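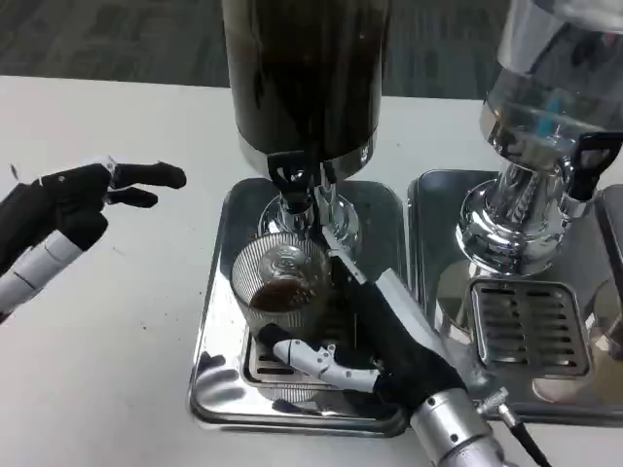
A ribbed glass under the tap, with a little in the bottom.

Dec 16, 2024

Breakfast at small hotels

I spent 14 nights on the road this year, split over two trips, and ate breakfast in the hotel nearly every morning. I used to skip it. I'd buy a roll at the station and eat it standing up. In April I booked a place called the Starnero because it was the cheapest one within walking distance of the train, breakfast was in the price, and I went down mostly because I had paid for it.

The Starnero has 8 tables. You sit where you like and a woman brings a basket of bread. The butter is cold and comes in a dish, so you have to work at it. There was one kind of cheese and one kind of ham, and boiled eggs under a towel. I had the same thing four days running and didn't get tired of it.

Otel was the other kind. It has more than 200 rooms and the breakfast room is on the lower level with no windows. There were eleven kinds of cereal listed on a board. The waffle iron had a line. I went at seven and it was full, went at nine the next day and they were already clearing the fruit. Half past eight was the right time, but I only found that out on my last morning. The scrambled eggs were the usual scrambled eggs.

What I noticed is that I ate worse at the bigger one. I'd take a spoonful of everything and end up with beans touching a pastry. I also stayed for less time. People were walking around with plates looking for a seat, and I felt I should get up.

The second trip was in the fall and I stayed at the Ferreira, which is family run and has a garden you can't use after the summer. They serve from seven thirty to ten. You fill out a card the night before and hang it on the door handle. I forgot the card once and they made me toast anyway. The jam there is homemade, plum and something darker that I never asked about. I asked to buy a jar and they said they don't sell it.

A few things I do now when I book:

Check what time breakfast ends. Nine is too early if you got in late.

See whether it's in the room price. At the Staner it was extra, and I paid it the first day and then walked to a bakery 2 streets over for the rest of the stay. The bakery was better and cost less than half.

Look at the photos guests put up, and skip the hotel's own. The hotel always shows a bowl of berries.

Ask for a table away from the kitchen door. I don't know why they always put people traveling alone there, but they do.

I still don't eat breakfast at home. I've tried buying the same bread and setting the table, and I end up at the sink with a banana. I have one more trip booked for spring and I've gone back to the Starnero, same room if they can manage it.

Share this post 14 | 8 comments

Search this blog... Go

Contact | Copyright 2024 | Back to top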